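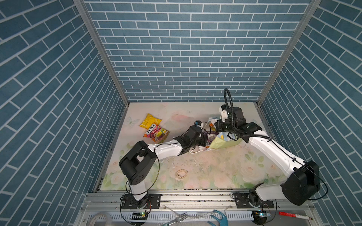
Grouping snack bags on a printed work surface

Aidan Phelan, Betimeo
Last revised 2025-03-28

This page covers the sorting of small snack and sweet bags into one group at the back-left corner of a walled surface. It applies to sealed, flexible packaging only. Boxes and tubs are dealt with in the Gilmartin notes.

Surface

The surface is a pale board with a floral print, walled on three sides in a blue brick pattern. Brush it from the back wall towards the front before any bags go down. Grit under a crimped seal makes the bag slide unevenly, and flakes are hard to spot against the roses. Scuffs in the print can be left.

Check for bands, tape and scraps of film as well. Remove them by hand.

Placing the bags

1. Choose the corner and keep to it. Back-left is used throughout this page.

2. Put the first bag down close to the back wall, flat side to the board. A plain, bright bag is a good choice, as it stays easy to find once others overlap it. Yellow works well.

3. Add the next bags in front, each overlapping the last by a third of its length at most. Leave the larger upright bags until the corner group is stable. The green Lay's bag with the cucumber slices is one of these, and it stands at the back centre, clear of the smaller packets.

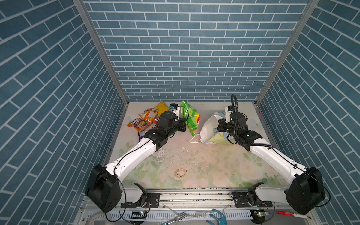
4. Turn each bag so that the product name or the flavour can be read. With fruit sweets the flavour matters more than the brand. Both Fox's Fruits bags carry the same name, one in red, orange and yellow and the other in magenta, purple and orange. The first is marked LEMON & BLACKCURRANT along the lower part, and BLACKCURRANT can be read near the lower edge of the second. Anyone picking by colour alone will confuse them sooner or later.
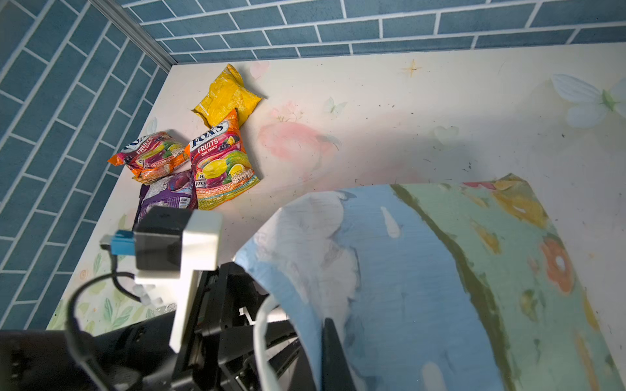 5. Check the lowest bag. Glossy film slips under load, so press it once at the centre and see whether the group moves. If it does, lift the top bags, square up the bottom one and start again from step 3.

6. Bring in any remaining bags from the middle of the board one at a time. Lift by the body of the bag - the crimped end tears if it takes the full weight.

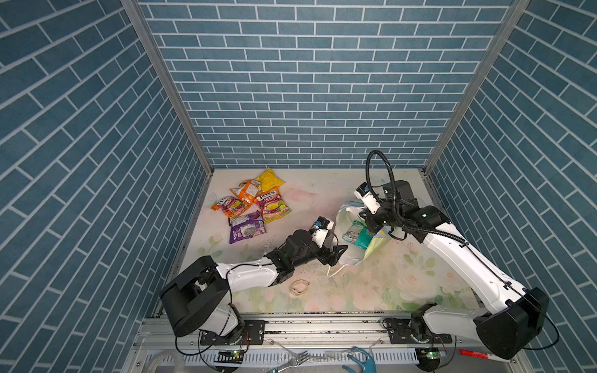

A bag that lands face down may stay that way if its back label is readable. The nutrition panel is enough to identify it against the stock list. Mendia lists give the back-label text in the second column, and Grevbridge lists put it at the end.

Finish by brushing the open part of the board again. Do not brush under the group.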